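Section 4 – Setting up your Pulley lending kit

Read this before the kit goes out to a family or playgroup. Takes one evening. Covers kits numbered 59 and up, older ones use the Jindomell sheet instead.

1. Open the kit on a clean table. Everything out.
2. Find the kit number inside the lid. Write it on the card.
3. Match the contents to the packing list. Missing something? Mark it, don't swap from another kit. 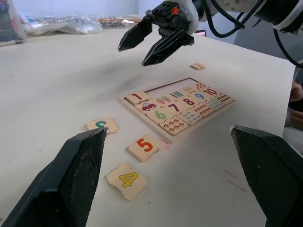 Fig. 4.1. Wooden puzzle tray and pieces on the table.

4. Wipe hard toys with a damp cloth and mild soap. Dry before packing.
5. Fabric items go in the wash bag. Warm cycle, no softener.

NOTE – Puppets with a green tag are hand wash only. Zoi Pappas has the spare tags at the Cletham branch.
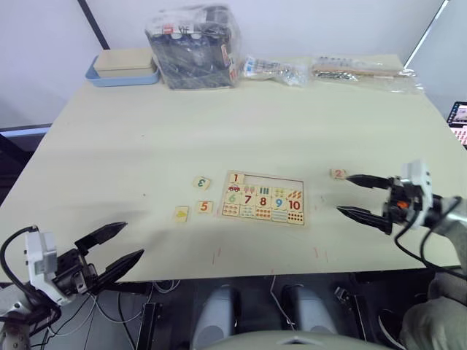

6. Check every toy for splinters, loose paint, open seams. Run your thumb along the edges, twice if its an older toy.
7. Anything doubtful goes in the repair box. Log it the same night.

CAUTION – Small parts. Kits for under threes must not have anything that fits in the test tube (the clear one, on the string). No exceptions, even if the family asks.

8. Books last. Flat, spines the same way.

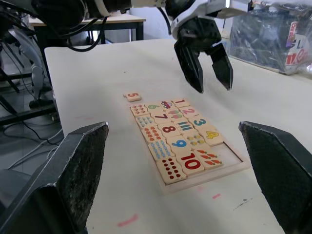 9. Put the borrower card in the front pocket. Name, phone, return date. Loans run to the end of the month, except March, when we do the full recount and all kits come back early.
10. Close the case, zip tie through both pulls. Not too tight.

NOTE – Cases over the weight line on the scale need two people to lift. Split the kit if you are on your own, label the second bag A.
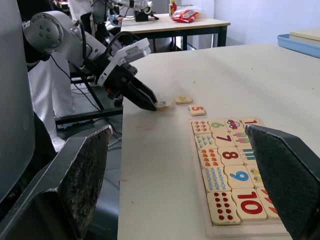

11. Enter the loan in the Faulkner log. Use code 77 for playgroups, 75 for familes. Wrong code means the reminder never goes out.
12. Shelf the case label side out till pickup.

Problems with the log – ask Bahman Salehi, ext. 1773. Leave a message with the kit number.

Sheet revised 2023-09-30. Toss older copies.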